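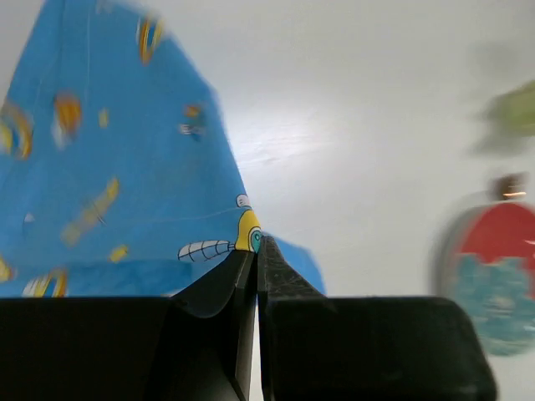
The Derkeck folding board costs more than I have ever paid for a single item of clothing, and its one job is to make clothing flat and rectangular. I bought the adult size in August, after a summer in which the clean laundry and the worn laundry had started sharing a chair. The company says it will cope with anything from a bath towel down to a pillowcase, so I started with the hardest thing in the house, the cartoon prints. Bright blue, a bit of yellow character with a dark outline, and the kind of cloth that keeps a crease wherever it last felt like having one. On a smooth white tabletop every one of those pale lines shows up, and so does every mistake you make trying to get rid of them.

What you get is four hinged panels, a paper guide and a small cloth bag to keep it in. The bag is too small. I have now folded the board more carefully than I have ever folded a shirt, and it still goes in with one corner sticking out.

Using it is simple enough. Lay the item face down, line the collar or the hem up with the top ridge, flip left, flip right, flip the bottom up. The first few tries come out as a sort of parallelogram. By the second load I had a rhythm going, and a stack that looked like it belonged in a store where they follow you around.

T-shirts are where it earns its keep. I got 14 of mine into a drawer that used to hold a lot fewer and would not close. Long sleeves are fine if you tuck them across the back first, a step the guide leaves out entirely. Towels are a waste of time. The big ones hang over all four sides, and the thick ones push the panels back open with what I can only call resentment.

Thin printed cotton is the real test, and the results are mixed. The board will give you a neat outline, but it won't smooth anything. If there's a crease running through the fabric when you put it down, there's a crease in the middle of your nice rectangle when you pick it up. You have to pull the corners out by hand first, and by the time you've done that you are most of the way to a folded item anyway. I kept using the board out of stubbornness, and also I had paid for it.

I should mention the Plokitz, since that's the one everybody compares it with. I borrowed one for a couple of weeks. It's lighter and cheaper, and the hinges squeak. The panels are slick, so anything silky slides off to the side halfway through a flip. The Derkeck has a faint texture that holds the fabric in place, and that alone would make me pick it again. There is also the Plodura, sold by MacBrayne along with a lot of drawer dividers, but it comes only in the child size and I am not a child, whatever my pillowcases suggest.

Durability, then. The box promises 300 folds before the hinges loosen, which struck me as a strangely modest thing to boast about. I have a household that gets through that without trying. So far the side hinges are as stiff as they were when new. The bottom one has developed a slight lean to the left and now produces shirts with a slight lean to the left.

Storage is my biggest complaint. It slides behind the dresser, where it falls over at night – usually at 2 in the morning – with a clap like someone closing a large, disappointed book.

Would I recommend it? If you have a lot of T-shirts and a flat surface at a decent height, yes. If your laundry is mostly towels and sheets, spend the money on a bigger closet shelf. I'm keeping mine. The chair is empty now, and I've gone back to sitting in it while the dryer finishes.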